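Folding the Sweaters Before the Cold Comes

2023-08-25

Every year I tell myself I will deal with the sweaters before October, and every year October gets there first. 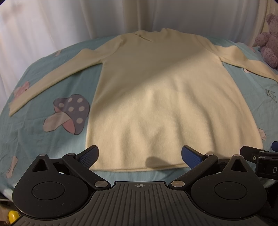
So this week I started early. It was still far too warm outside to think about wool, but the evenings have that thin feeling they get at the end of summer, and I had a free afternoon and a pot of coffee, and I thought, all right, let's get the bins down. We have lived in Condmont long enough now that I know how it goes here. One morning you are in sandals and the next you are standing in the hallway with your arm in a bin up to the shoulder, feeling around for anything with sleeves.

I do all my folding on the bed. I know people who fold on a table, and I have tried it, but a table is never wide enough for a sweater with its arms out, and I end up chasing a cuff over the side. A bed gives you room to spread everything flat and smooth it with your hands, which is most of the job if you ask me. A knit wants to be patted into place. If you tug at it you will only make it longer in some direction you didn't want.

The cream one is my favorite, and it always goes first. I bought it at a little shop in Kelonmont on a trip when I had packed for the wrong season entirely (I was so cold that I wore it out of the store with the tag still in the collar). It goes with everything I own. It also shows every crumb and every drop of tea, so I have learned to look it over front and back before it goes anywhere near a shelf.

Then comes the fold. I lay it face up, smooth the hem, turn it over, and bring one side in toward the middle with the sleeve laid straight down along the body. Same again on the other side. After that I fold up from the bottom, in thirds if the sweater is long and in half if it isn't. My mother folded hers with the sleeves crossed over the back like a person hugging herself, and I did it that way for years — but they came out with a crease right across the shoulders, and I finally gave it up.

I don't hang sweaters anymore. I lost a good gray cardigan to a hanger, and it had little points at the shoulders until the day I gave it away. The heavy ones go on the bottom of the shelf now and the light ones on top, and I try to keep the piles low enough that I can get one out without the whole lot sliding onto the floor. I have a bar of Venckus soap tucked in at the back as well, still in its paper, because I like the smell.

I got through one bin and 2 cups of coffee before it was time to start supper. The second bin is mostly scarves and the thick socks, and it is sitting at the foot of the bed waiting for me. I may get to it tomorrow, if the weather stays gray — and if it turns out sunny I am going to be in the garden, and the socks can wait.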